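ロボットに手で教える仕事、半年やってみて

前回の更新からだいぶ空いてしまいました。書きかけの下書きばかり溜まっていて、そのうち三本は自分でも何を言いたかったのか思い出せません(笑)。コメントで「最近は何の仕事をしてるんですか」と聞かれたので、今日はその話を。

春から、Nasnessという小さな会社で遠隔操作のオペレーターをしています。二本腕のロボットを自分の手で動かして、物をつかんだり、置いたり、片付けたりする。その動きが全部記録されて、あとで学習に使われます。社内での案件名はBrustier。なんでそういう名前なのか、入って半年になるのに聞きそびれたままです。

面接のときは「ゲームが得意なら大丈夫ですよ」と言われました。あれはちょっと違いましたね! ゲームのコントローラーと違って、手元のレバーを握った分だけ向こうの指が閉じるんですが、物に触った感触はこっちに返ってこないんです。だから最初の週は、紙の箱をつぶすわ、薄い袋をつかみそこねるわで、初日に使えると判定された記録はたったの8本。先輩は同じ時間で80本です。帰りの電車で地味に落ち込みました。

それでも慣れるものですね。いまは、つかむ前に一瞬だけ止まるクセをつけています。人間の手って、つかみながら位置を直しているんですよ。それをロボットの腕でやると、動きがふらふらして、見返したときにものすごく迷っている人みたいになる。止まって、決めて、つかむ。これだけでやり直しがずいぶん減りました。

あと、教える側の性格が出ます。私は左利きなので、放っておくと左腕ばかり使ってしまうんです。チェック担当の人に「右腕が寂しそうです」と書かれたことがあって、それからは右から始める日を自分で決めています。木曜が右の日。家で味噌汁をよそうときまで右手でやってみて、ちょっとこぼしました。

難しいのは断然、やわらかいものです。布とか、ビニールとか。箱なら角を狙えばいいけれど、袋は毎回かたちが違うから、さっきうまくいったつかみ方が次には通用しません。逆に言うと、そこが面白いところでもあって、変なかたちのやつが一発で持ち上がると、部屋にひとりでも「よしっ」と声が出ます。先月の合計は594本でした。一日の最高記録は99本で、あと1本で三桁だったのに時間切れ! いまだに悔しいです。

体のほうは、肩より目が疲れます。Segersという案件を手伝った週は細かい部品ばかりだったので、夜にスマホを見る気がまったく起きませんでした。健康的といえば健康的かも。休憩のときは、なるべく遠くの看板を眺めるようにしています。 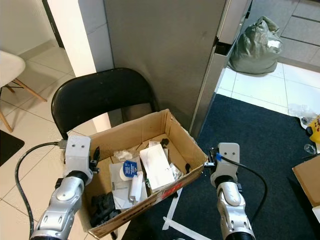 どちらも、銀色の腕が二本。
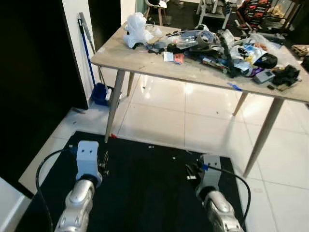 それから、友だちにもよく聞かれることをひとつ。

失敗した動きも、学習に使うんですか?

うちの場合は、途中で落としても拾い直して最後までできたものなら残します。立て直し方も覚えてほしいからだそうです。途中であきらめたものや、腕同士をぶつけたものは別に分けておいて、そのままお手本にはしません。どこで線を引くかは案件によって違っていて、Segersのときは、拾い直しが二回以上あったら撮り直しでした。

次は、操作用の椅子の高さで一週間悩んだ話を書くつもりです。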